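Household and Shop Chores – are we there yet?
General Automation › Manipulation
Monday, March 6, 2023

tolsen_r
Starting a separate thread so the Grindov one can go back to spindle talk. The claim over there was that a two-finger gripper with learned control can now do "most bench chores." I don't buy it, and I would like to hear from people who have run one for longer than a demo. The task I care about is cable management: pick up a power strip, dress the cord, put it where it belongs. Every shop and every kitchen has that job.

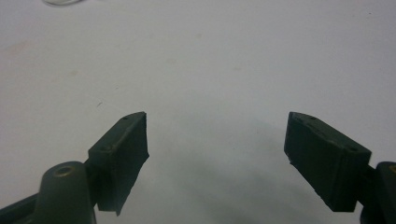
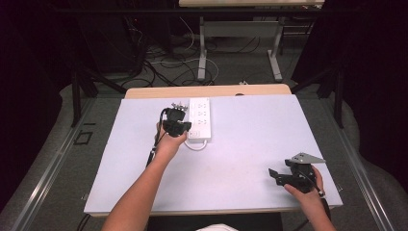

My position is that rigid parts are mostly solved and anything with a cord attached is not. A power strip is a rigid body with a spring of unknown stiffness on one end. You move the strip, the cord moves on its own schedule, and whatever you planned for the second hand is out of date.

kettlebore
Agree on cords, disagree on "mostly solved." We ran a Stomness cell on bin-to-tray for plastic housings. 1000 attempts, 800 good. Management saw 80 percent and was pleased. The operator next to it saw 200 interruptions and was not. A person on that station drops a part now and then, picks it up and keeps going. The cell stopped and waited for a reset.

mdv_fixtures
80 percent on loose housings with no fixture is decent. What was the failure breakdown?

kettlebore
Double picks and bad grasp angle, mostly. A few where the part was seated wrong in the tray and the cell reported success. Those bothered me more than the drops.

quietlathe
Two-finger parallel jaws get dismissed too fast in these threads. Give a person a pair of simple jaws in each hand and watch what they can do. They can fold towels, plug in a charger, coil a cord. It's slow but they get through it. So the hardware is not the limit, at least for light work. The limit is whatever is deciding where to put the jaws.

tolsen_r
That argument proves less than it seems to. The person with the jaws still has human eyes, a human wrist and a sense of load through the handle. Take the load feel away and try seating a three-prong plug. I have tried it with long-reach tongs. You can't tell "aligned and stiff" from "misaligned and jammed" until the plug skates off the face.

quietlathe
Fair on plugs. Not fair on towels.

ferrule_22
Household side here. I have had a Kemeveo unit on loan since before the holidays. It clears a table if the table holds cups and bowls. Flatware is hit or miss on a hard surface, the fingers can't get under a fork lying flat. It will not touch anything with a cord. The manual says to unplug and remove cords from the work area before starting, so the owner does the hard part of the chore and the machine does the rest.

mdv_fixtures
Pad material? Flat items are often a pad problem. A thin lip at the tip helps a lot with forks.

ferrule_22
Soft molded pads, square at the front. I asked about a thin-lip version and was told April. I will post numbers if it shows up.

kettlebore
Pads wear, too. Nobody quotes a success rate on worn pads. Ours needed a swap after 512 cycles on textured housings, and the grasp rate was sliding well before that.

ohm_and_away
Contrary view. I do service work on Inga carts in a hospital laundry, and the comparison with a human hand is the wrong test. The question for a shop is whether the chore can be changed to suit the machine. We put the cords on overhead reels and the cord problem went away. Last quarter one cart logged 243 runs with no operator touch. The reels cost less than the cart's battery.

tolsen_r
No argument for a fixed site. That is fixturing, and fixturing has worked for decades. The claim I am questioning is general bench chores, with the bench as found. I can't hang my customer's extension cords from the ceiling.

ohm_and_away
Then the answer to your thread title is no for the bench as found and yes for a bench you control. I don't see why that is controversial.

quietlathe
Because the Grindov thread said "most bench chores" without the second half.

tolsen_r
Proposal, so there is something to measure. One strip with its cord attached, flat table, no fixtures. Move the strip to a marked spot, lay the cord in a coil beside it, let go. Two arms allowed. Count a run as failed if a person touches anything. Report every run, including the ones before lunch.

mdv_fixtures
Specify the cord. A round rubber jacket and a stiff PVC one are different jobs. Also say how the coil is judged, or people will post a heap and call it a coil.

tolsen_r
PVC, whatever is on the strip from the store. Coil has to stay inside a dinner plate outline after release. Will write it up tonight and link it here.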